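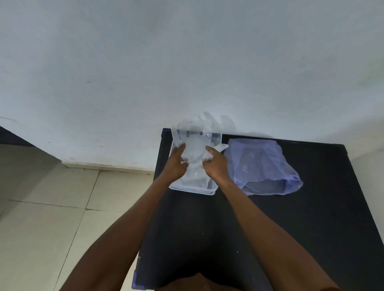 Drover puts hand work on record
A service from Drestwood for firms that wish to automate packing

Clear plastic bags remain among the harder items for a robot to handle. The film folds, catches the light and seldom takes the same shape twice. A person will pin it with one hand and gather it with the other without a moment's thought, and it is this kind of skill that Drover is intended to capture.

The service, offered by Drestwood, records manual tasks from the worker's own point of view and supplies the results as labelled clips. The basic package contains 238 clips of a single task, each checked by two reviewers. A larger package covers 76 tasks and is aimed at firms that build their own control software.

Etelka Bíró, who manages the service, states that customers ask most often for bags, trays and folded cloth. "Rigid parts are well served already," she says. "Our clients come to us with the soft ones."

Our review was carried out with Tarigan, a packing firm that runs Millus arms on one of its lines. Its engineering manager, Leszek Sadowski, found the labels clear and the written guide thorough. He was less content with the search tool, which sorts clips by task but not by the hand in use. Drestwood has said that this will be added in August.

Orders are delivered within 145 working hours, and support is provided by telephone and in writing.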